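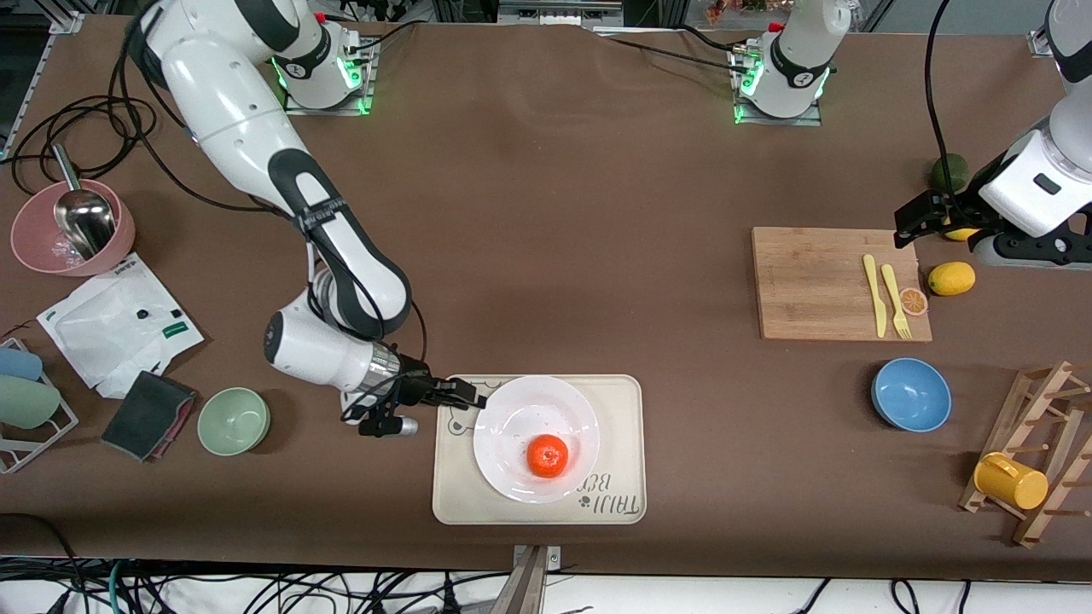

We came to the Hallness open day for the bread. My wife had read that the old mill would run its stones again, and the school of cooking beside it would open all its rooms to visitors, so we took the early bus and arrived before the gate was open. The first building after the gate is the school, and there you pass tables set for all kinds of kitchen work. On one of them, covered in brown, were a plate and a wooden cutting board, and seeing a cutting board before breakfast made me only more hungry. The bread was sold in the last building, of course.

The mill itself is small. Our guide was Oana Onu, who spoke slowly and let the children ask first. She told us that the present building has stood since 1,731 sacks of grain were lost in a fire, a number the owner wrote in his book with great anger. The book is in a glass case on the upper floor, and the ink is still very dark.

The stones were started at eleven. I expected a loud noise, but it was more like a heavy cart far away, and you feel it in your shoes. The flour comes down a wooden chute and it is warm when you put your hand in it. They grind two kinds, wheat and rye. The rye goes to a bakery called Quispe, in the next village, and the baker, Duván Nina, was there with his oven on a trailer. He lets his dough rest one full night and he does not like to be asked for the recipe. I asked anyway. He gave me a paper bag with a piece of his starter — it is now in our refrigerator and my wife has named it Bemum, I do not know why.

The stairs to the upper floor have 72 steps and no rail on the left side, so older visitors should be careful. The entrance is free, but the parking is not. Bus 432 stops in front of the gate, and the last one back leaves quite early. We almost missed it, with three loaves under the arm. The mill opens again in November, for the rye only.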